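Bhutto Print and Frame Supplies, Customer Help Desk
Ticket subject: Wanon photo printer, greys coming out green on Flindby satin paper
Opened by: Laiba Bajwa
Handled by: Amna Rizvi
Status: Solved, left open for replies

Laiba Bajwa wrote:

Hello, and sorry in advance for the length of this, I do tend to go on. I bought my Wanon from you in October and have been very happy with it, it did all my Christmas cards and a whole album for my aunt without a murmur. Then last week I opened a new box of the Flindby satin, printed a few family pictures, and everybody in them looked a bit seasick. The faces were bad enough but anything grey was worse, it had gone a sort of pond colour. On the screen it all looks lovely. I have cleaned the heads twice (I know, I know, it eats ink) and I have swapped the yellow cartridge, which was low in any case. No change at all. I am using Restier to print, the same as always. Please help, I have a wedding album promised to my cousin and she is not a patient woman!

Amna Rizvi replied:

Hello Laiba, please never apologise for length, I would much rather have too much than "printer broken". Thank you for trying the cleaning already, but please don't do any more of it for now, you will only fill up the waste pad. Could you print the nozzle check from the printer's own menu, with the computer switched off, on ordinary plain paper? If there are gaps in the pattern we are looking at a blocked nozzle. If it is complete then the printer is probably fine and something is being decided wrongly further up, in the driver or in Restier. Would you also tell me which paper type is showing in the print window?

Laiba Bajwa wrote:

Nozzle check done and it is perfect, every little step of the staircase is there in every colour. I was rather proud of it. The paper type says "Plain", which I am sure it didn't before! I changed it to Satin, pressed print, and it was better but still green. Then I closed Restier and opened it again and it had gone back to Plain. My husband says it is the cartridge. He always says it is the cartridge.

Amna Rizvi replied:

Tell your husband it was a sensible guess, but a good nozzle check lets the cartridge off. What you describe, with the setting slipping back to Plain, is very helpful. I suspect two things on top of each other: Restier has lost its saved print preset, and the colour is being corrected twice, once by Restier and once by the printer driver. Double correction very often shows up as a green or pink tint in the greys while the strong colours get away with it. Please print something that has both pale neutral areas and at least one strong colour in it, using the settings you have now, and tell me what happens to each.

Laiba Bajwa wrote:

Right, I have done as I was told. I printed these two, one to a sheet.

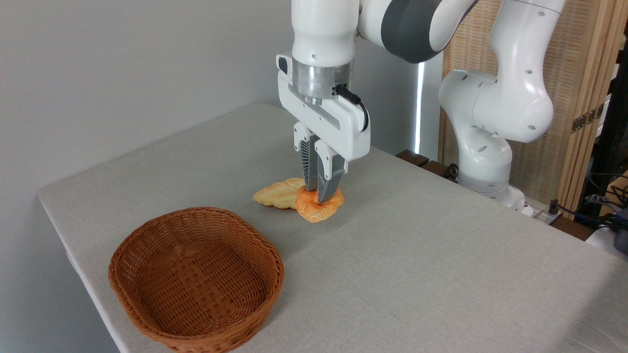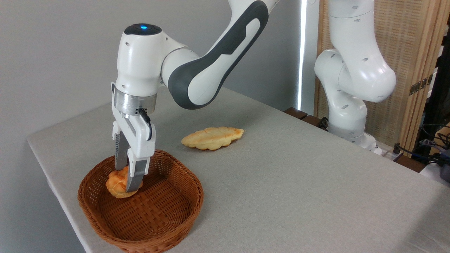 Well, you were spot on about the greys, and I ended up spending the whole evening at the kitchen window holding up bits of paper like somebody choosing curtains. The daylight was going so I had another look in the morning to be fair to it. The orange in the first one has printed very nicely, as cheerful as it is on my screen, but the pale grey underneath has a definite green tinge. In the second one the brown wicker basket has gone a muddy olive, and the light grey cloth is the colour of weak pea soup. The whites have picked it up too, though less. I tried the same two on an old sheet of gloss I found in the drawer and got the same tint, so it can't only be the Flindby, can it? I had been ready to send the whole box back to you.

Amna Rizvi replied:

That is a beautifully done test, thank you, and please keep the box! The same tint on two papers makes the paper a very unlikely culprit. Let's sort out the double correction first and the forgetful preset second.

1. Close Restier completely.
2. In your computer's printer settings, open the Wanon preferences, find the Colour tab and choose "No adjustment". Press Apply before OK.
3. Open Restier, go to Print, then Colour, and choose "Restier manages colour".
4. Pick the Flindby satin profile from the list. If it is missing, tell me and I will send it over.
5. Set the paper type to Satin and print the basket one again, at a small size to save paper.

Leave the print to dry for 20 minutes before you judge it, as satin shifts a little while the ink settles.

Laiba Bajwa wrote:

Oh, what a difference! The basket is brown! The cloth is grey! I did find the driver was set to "Vivid", which I have certainly never chosen, though my nephew was on the computer at half term and I have my suspicions. The profile was in the list, I just had to scroll. Only trouble is, when I closed Restier and opened it again, back it went to Plain.

Amna Rizvi replied:

Lovely news about the colour. For the preset, please delete the old one instead of saving over it. Presets window, click its name, Remove, then close and reopen Restier, set everything as above and save it under a new name. An old preset that has been damaged will look as though it saves and then quietly load the defaults.

Laiba Bajwa wrote:

Saved as "Wedding satin", closed and reopened 4 times to be sure, and it has stayed put. I have since printed 11 pages of the album and my cousin's dress is the proper ivory. Thank you so much, Amna, you have been kindness itself.

Amna Rizvi replied:

I'm so pleased, and I hope your cousin is too. I have marked this as solved, but it stays open for 7 days in case anything creeps back. If it does, check the driver's Colour tab first, as an update can switch it back to Vivid with no nephew involved.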